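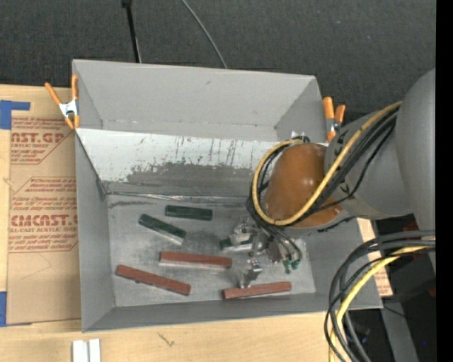 Section 2. Setting Up the Foslow Dehumidifier

2.1 Before You Start

Read this section in full before connecting the appliance to the power supply. The Foslow is intended for indoor use in basements, storage rooms and workshops. It must stand upright for at least two hours before it is switched on for the first time.

Caution: Do not operate the appliance if the power cord or plug is damaged. Contact a Prallance service center.

2.2 Placement

1. Choose a firm, level floor. Do not place the appliance on a shelf or on thick carpet.
2. Leave at least 16 inches of clear space on all sides and above the air outlet.
3. Close windows and outside doors. The appliance cannot lower the humidity of a room that is open to outdoor air.
4. Keep the appliance away from radiators, stoves and direct sunlight.

Note: In rooms larger than 1000 square feet, a second appliance may be required. See Section 5.

2.3 Draining

The water tank is fitted at the factory. For continuous draining, use the hose supplied.

1. Switch off the appliance and unplug it.
2. Remove the rubber cap from the drain outlet at the rear. Keep the cap, as it must be refitted if the tank is used again.
3. Push the hose onto the outlet and tighten the clamp by hand.
4. Lead the other end of the hose to a floor drain. The hose must slope downward along its full length – a raised section will cause water to return to the tank.

Caution: Do not run the hose through an unheated space during freezing weather.

2.4 First Use

1. Plug the appliance directly into a grounded wall outlet. Extension cords must not be used.
2. Press POWER. The display shows the current room humidity.
3. Press the arrow keys to select the desired level.
4. Allow the appliance to run for 13 hours before changing the setting.

If the tank light comes on, empty the tank and push it back until it clicks. The appliance restarts after a short delay.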